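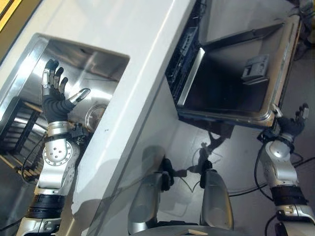
Household Machines Reading and Tinkering Group, Gemutach Hall

Notes from the December meeting, typed up by me (Santino Garrido) as it was my turn again. Started at half past seven, or near enough.

Last month's notes were agreed once I'd corrected the spelling of Polák, which I had managed to get wrong in two different ways. Sorry!

Main business was the question we keep coming back to, can a machine do the kitchen yet? I said my bit about the dishwasher. People talk as if loading is one job, but you've got a door that drops down right where you want to stand, a sink round the corner of it, and shiny steel everywhere throwing highlights about. Four fingers and a thumb is a good start on a hand, I'll give them that, but I want to see one fish a teaspoon out of cold greasy water before I get excited.

There was a fair bit of disagreement. The Warar lot think plates are close to solved and glasses will follow. Others said that a demo with clean crockery tells you very little, and I'm with them – my plates have lasagne on. Someone asked about the little lid on the detergent dispenser and whether fingertips that chunky could click it shut. We went round on that for some 20 minutes and got nowhere, though it was great fun.

Shop floor: we had two short reports. Lumau's stockroom trial logged 266 items put on shelves, 73 of them needing a person to step in. I thought that was poor, several others thought it was rather good, and we agreed it depends a lot on what the items were. I'm to write and ask.

Agreed: next time we each bring one chore, written down in steps, and argue over which step a machine would fall at. I've bagged emptying the cutlery basket.

Kettle needs descaling. Finished just before ten.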